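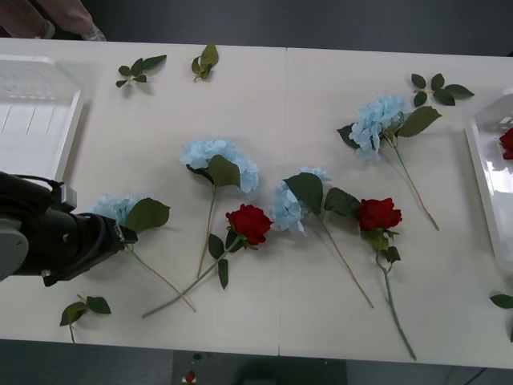 Artificial flowers and leaves on the white tabletop

Albridge Furniture Support
Ticket: Olov lift-top coffee table, top will not stay up
Status: Closed
Opened: 2026-10-04

Customer (Jerome Panganiban)
Bought the Olov in March, walnut finish. The top lifts fine but sinks back down on the left within 10 seconds, even with nothing on it. I have tightened every screw I can reach. The right side seems solid.

Support (Seidu Mensah)
Please take off the lower shelf and look at the label on each hinge arm. Both should end in the same letter.

Customer
Left ends in K, right ends in R.

Support
Those are a mixed pair. K is the Kalinowski hinge with the lighter spring, R is the Rerniswood. I am sending a matching R for the left side with 4 new bolts. Keep the top closed until it arrives.

Customer
Part arrived. Two of the bolts are too short to reach the insert.

Support
You need the 25 mm ones for the rear holes. Posting them today.

Customer
Fitted. Took 9 turns on the tension screw before both sides matched. Top stays up with a laptop on it. It still clicks once on the way down.

Support
One click is the catch releasing. Old hinge can go in metal recycling, no need to return it. Closing the ticket.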